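Re: [demos] Are more garment episodes always better?

Replying on the list and not privately, as I think other people here are planning to spend their winter on the same thing.

On December 31, 2023, the Stetireck desk wrote:

> We now have 155 folding episodes with one operator and plan to keep going until we reach 4000. The operator drives both arms by remote control and we record everything. Flera trains on whatever we give it. Our feeling is that the early failures will wash out once there is enough data, so we are not throwing anything away. Has anyone at Purkville seen a reason to do it differently?
>
> Also, do you start from a flat shirt or from a heap? We do a bit of both.

Yes, I have seen a reason, and I'm not sure you'll like it.

We ran the same plan here last winter, minus the patience. I sat down and watched 52 of our own episodes start to finish, with a cup of coffee and no fast forward. What I saw was mostly me (I drove the bulk of them) making up my mind. I'd close the fingers, stop, open them, go back for a better bit of cloth. A person watching would know which part was the fold and which part was dithering. The training code does not know. It learned to dither, and it got very good at it!

So when you say the bad ones will wash out, I'd ask: wash out against what? If most of your episodes have the same hesitation in the same place, that is the majority opinion as far as Flera is concerned.

On the heap question, I would split them up today. Getting a crumpled piece of cloth to lie open and folding one that already lies open are two jobs. They want different grips and a different pace, and the operator's hands know it even if the file names don't.

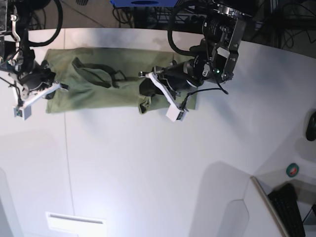 In our first round we had both jobs in one folder under one label, and the policy would try to start a fold on something that still needed to be pulled straight. We blamed the cameras for a week. Then we blamed the grippers. Then somebody sorted the folder by hand and the trouble was plain enough.

I'd also question counting episodes at all. An episode where the operator spreads the shirt, loses a corner, spreads it again and then folds is one line in your log, same as a clean fold that took a fraction of the time. Stetireck's weekly total goes up by one either way. I know funders like that number. I don't trust it.
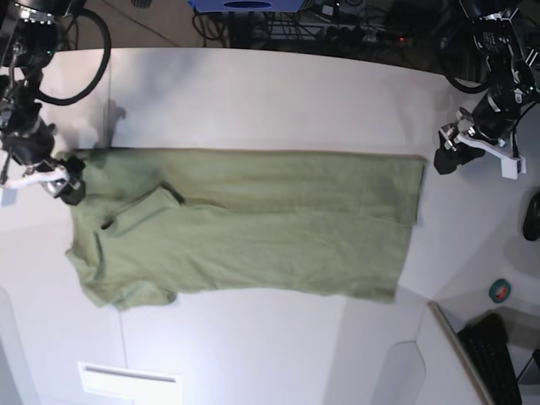

The other thing I'd push on is the word "done". Our operators each had their own idea of when a fold was finished. One would smooth the cloth after every pass, another never touched it again once the grip was open. Neither is wrong, but mix them and you get an arm that goes back to pat the shirt for no reason and sometimes drags it. We wrote down a stopping point, one line, taped it next to the keyboard, and the patting went away in the next training run. I can't swear that the note did it – we changed the learning rate too – so take that for what it's worth.

If I had your setup and your month, I'd do this:

- stop recording at 155 and watch them, all of them
- tag each one flat start or heap start
- pick 8 you would be happy to see the robot copy exactly
- replay those on the arms with a fresh shirt and see how many still work

That last one is cheap, and I'd want the answer before paying an operator for the rest of the way to 4000. A plain replay failing isn't the end of the world, cloth never lands the same way. But if your best ones fall apart when the shirt is a little off, I'd want to know how much of the skill is in the recording and how much was in the operator's eyes, correcting as they went.

And before anyone brings up the Lu scripts: yes, I've used them. They trim dead time at the start and end of an episode. They do nothing about a pause in the middle, and that's where ours were.

Happy to be shown wrong. If Stetireck trains one model on everything and one on a hand-picked set, please post both results, including the ugly one.

Purkville bench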